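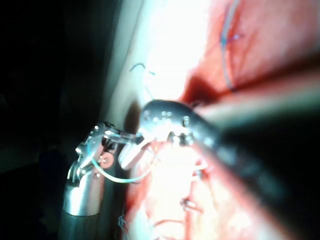 Fig. 1. Suturing with two instruments. The pale thread is held in the jaws of the left one.

Project report: reviewing the Rellden suturing trainer package
Kiran Chaudhary, with Babita Srivastava and Harsh Vishwakarma

So our project this term was a product review, and we picked the Rellden package, a subscription for people learning robotic suturing. You get a video library, a practice console you book by the hour, and a scoring tool that marks your stitches. Our supervisor, Narendra Pandey, got us a trial login in October and told us to be picky. We were!

I started with the videos (98 clips, most of them short). Fig. 1 is the kind of view you're learning from, and I spent ages on that one. Look at how close the two tips get over the tissue, with the thread spanning the gap between them. There are knots lower down and a bit of blue suture up in the red area on the right, so you can compare threads by colour. My gripe is the glare. The brightest tissue is nearly pure white, and the right-hand shaft is a big dark blur, so a beginner has trouble judging depth. Babita disagreed with me and said learners should get used to it early. We argued about this through two lunches and I still think I'm right.

The console was more fun. Each of us did 11 sessions on foam pads, and the hand controls felt lovely once the seat was adjusted (the seat lever is stiff, bring patience). Harsh got tidy knots by his third go. I kept pulling too hard and tearing the pad, and the console has no force feedback, so I had to learn to watch the thread for slack instead.

Scoring was the weak spot. It gave me full marks for a knot that Girish Bhardwaj, our lab tech, undid with a fingernail. It also logged us out 3 times mid-session and lost the scores, and the help centre took four days to write back. The manual looks like it was laid out in 2003, but the colour-coded index at the back is really handy.

Would we recommend it? For the videos and console time, yes, if your school is paying. I'd skip the scoring add-on for now and get a person to check the knots. We wanted to try the Semari add-on for needle driving too, but it wasn't part of the trial, so that's first on the list if we get another term.

Our session notes and score sheets are in Appendix A.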